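Running a Supper Club from a Home Kitchen: Practical Guidance for Hosts

Issued by the Wattimena Hosts' Network. Revised December.

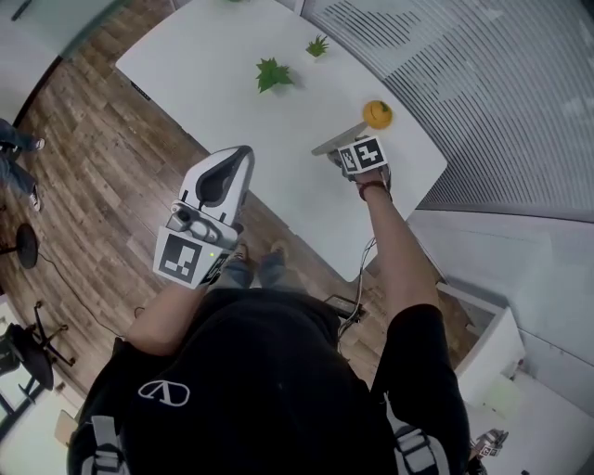
Members who open their homes to paying guests are asked to read these notes before their first dinner and to keep a printed copy in the kitchen. They concern the ordinary business of cooking a set menu on domestic equipment. Licensing and insurance are covered in a separate leaflet.

Planning the menu

A domestic oven should carry one course only. Hosts who plan a baked starter and a roasted main course will find that the second is always late. Choose a cold or room-temperature starter, a main course that can rest, and a dessert finished the day before.

Write the menu as a schedule, working backward from the time the main course is to reach the table. For a 7:30 p.m. arrival, the main course is normally served at 8:45 p.m. Enter every use of the oven and every burner. If two dishes need the same burner at the same time, change one of the dishes.

The maximum for a first dinner is 18 guests, and most home kitchens are more comfortable with fewer. Hosts who wish to seat more should write to the Network office beforehand.

Shopping and storage

Order meat and fish for delivery on the day before the dinner. Clear the refrigerator first. Condiments, jams and drinks may be moved to a cooler with ice packs, leaving the shelves free for food that must stay cold. Keep raw meat on the lowest shelf, in a tray with sides.

Do not stack warm containers in the refrigerator. Divide stocks, sauces and braises into shallow pans and set the pans in a sink of ice water, stirring from time to time, then cover and refrigerate promptly. A deep stockpot takes far too long to cool at the center — this is the most frequent fault found on kitchen visits.

Label each container with its contents, the course it belongs to and the day it was made. Masking tape and a marker are sufficient. Put the tape on the side of the container; lids get switched.

Preparing the work area

Remove the toaster, kettle and knife block from the counter. A damp cloth under the cutting board will prevent it from sliding. Keep one board for raw meat and another for everything else, and wash the first as soon as it is no longer needed.

Plating requires more room than cooking. An ironing board, set to counter height and covered with a clean cloth, will hold empty plates but should not be used for hot pans. A folding table is preferable. Hosts with small kitchens may plate in two rounds, serving one end of the dining table first.

Warm the plates. Where the oven is occupied, run them through the drying cycle of the dishwasher or stand them in hot water and dry them well.

Salads and garnishes

Wash and dry leaves in the morning and store them in a covered container lined with paper towels. Dress them only when the plates are laid out. Soft herbs keep well standing in a glass of water in the refrigerator. Cut chives at the last moment.

Allergies and special requests

Ask every guest about allergies at the time of booking and again one week before the dinner. Record the answers on a single sheet and tape it to a cupboard door at eye level. A dish made for a guest with an allergy should be cooked first, covered, and kept apart — it should also be carried to the table separately.

During service

Empty the dishwasher and the trash before the first guest arrives. Fill the sink with hot soapy water and replace it after each course. Scrape plates into a lined bucket near the door, and soak flatware upright in a tall jug.

Switch the exhaust fan on before searing, and close the door to the dining room until the pan has been taken off the heat.

Questions about these notes may be addressed to Sutrisno Pasaribu at the Network office. Hosts who need extra plates may borrow them from the office store, in crates, and are asked to return them washed within 2 days.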